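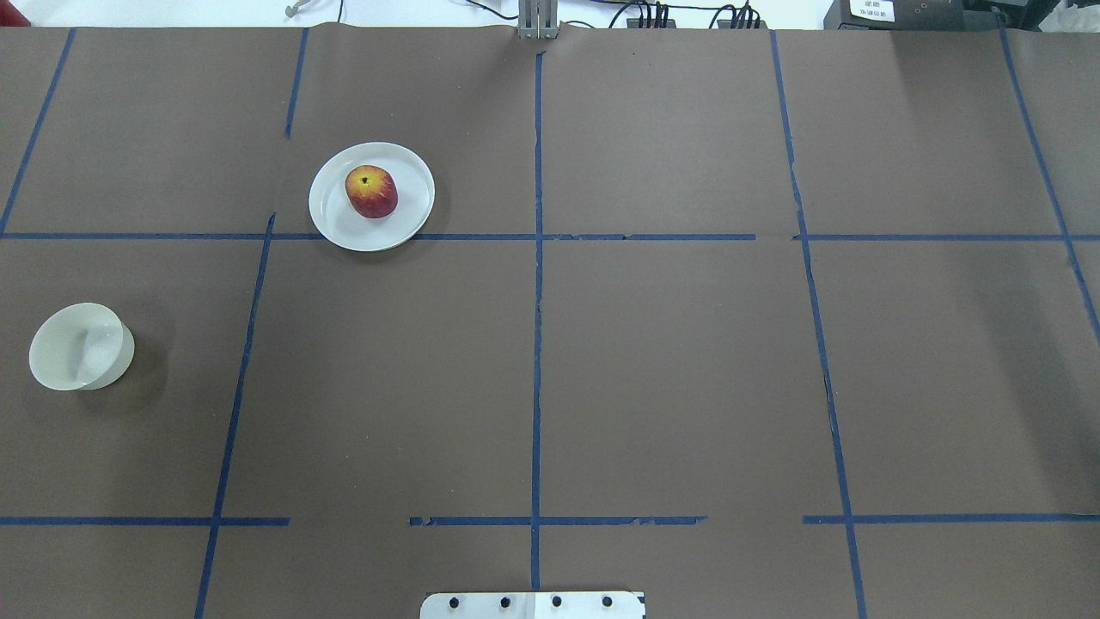

Jidton's hospice fundraising shop has dropped its branded umbrella and replaced it with a tea towel, a decision that took since July and, by local standards, counts as brisk. The umbrella, supplied by Jelteck, sold two in a year, both in the same downpour. The tea towel costs £4 and carries the hospice crest, slightly to the left of where crests normally go. Anyone wanting the general standard of finish might look at the blue masking tape dividing up the brown paper on the tabletop, where one strip is ragged along its edges and has been left to get on with it. All the money from each towel goes to the hospice, so loyalty points from the Menon card can't be collected or spent on it.

The remaining umbrellas, nearly 40 of them, will be sold off through the online shop at half price. The listing describes them as "suitable for light weather". A matching mug is promised by Semance, whose first sample had the hospice's phone number on it with two digits swapped. It would have put callers through to a tyre fitter.
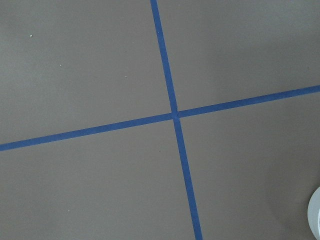

Kaj Egilsson wrote in to say that he owned one of the umbrellas, that it had turned inside out at the bus stop, and that he would have the tea towel provided it was not made by the same people. The shop replied that it was checking. Orders for the towel are open now, with postage extra, and there is a limit of two per household.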